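Odera Peg and Hub Board

Product group: Fine Assembly Practice
Supplied by: Plurnatora, Pliltholm Works
Companion products: Odera Storage Tray, Cureo Bench Stand

Overview

The Odera Peg and Hub Board is an upright practice board for fine assembly work. The user takes a short round peg and places it in the central opening of a hub mounted on the face of the board. The task is simple to explain and can be repeated many times in a session, and it is suited to training rooms, school workshops and laboratories in which small parts are handled.

Because the board stands upright, the peg has to be held level and brought in from the side. Many users who are comfortable placing parts into a flat tray find this harder at first, and instructors may wish to allow extra time during the opening exercises.

What is supplied

Board, with mounting points on the rear face
Hubs, 2
Pegs, 12
Storage pouch for pegs
Printed exercise booklet

Specifications

Board height: 74 cm
Board width: 54 cm
Position in use: vertical
Hub opening: central, round
Peg shape: cylindrical, plain
Stand: not included; see Cureo Bench Stand

Setting up

The board should be fixed to a firm support before any exercise begins. The Cureo Bench Stand has been made for this purpose and clamps to most work tables. Customers who use their own support should check that the board does not lean or rock when light pressure is applied to a hub.

The height of the hub is a matter of choice. For seated users, we recommend placing it level with the elbow. A plain curtain or screen behind the work area is helpful in rooms with a great deal of movement in the background. Lighting should fall on the board from the front or from one side. Strong light from behind makes the opening difficult to see.

Exercises

The booklet begins with slow placement. The peg is held near one end, leaving the other end free, and is moved toward the hub until the tip is close to the opening. The user then stops, checks that the peg is level, and completes the placement. Later exercises remove the stop, change the starting point, or ask the user to work with the other hand.

The peg should never be forced. If it catches on the edge of the opening, it is to be drawn back and lined up again. Repeated pushing at an angle will wear the tip of the peg and, over time, the hub.

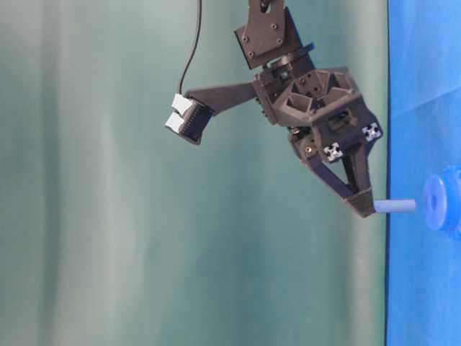

Should the peg be lined up before it reaches the hub?

Line it up while the tip is still a short distance from the opening, and then move it straight in. Corrections made after contact tend to tilt the peg and cause it to catch.

Care and cleaning

Wipe the board with a soft, slightly damp cloth and dry it at once. Pegs may be washed by hand in mild soapy water. Solvents and rough pads must not be used on any part of the set. Inspect the pegs at the start of each term or training period and set aside any with a flattened or chipped tip.

Replacement parts

Pegs are sold in packs of 12. Hubs are sold singly and are fitted from the rear of the board with the key provided — the key is packed with each new hub and may be kept as a spare. Parts from earlier Odera boards do not fit the present model.

Ordering

Orders are accepted from schools, training centers and registered businesses. Please state whether the Cureo Bench Stand is required, as it is packed and shipped separately from Pliltholm.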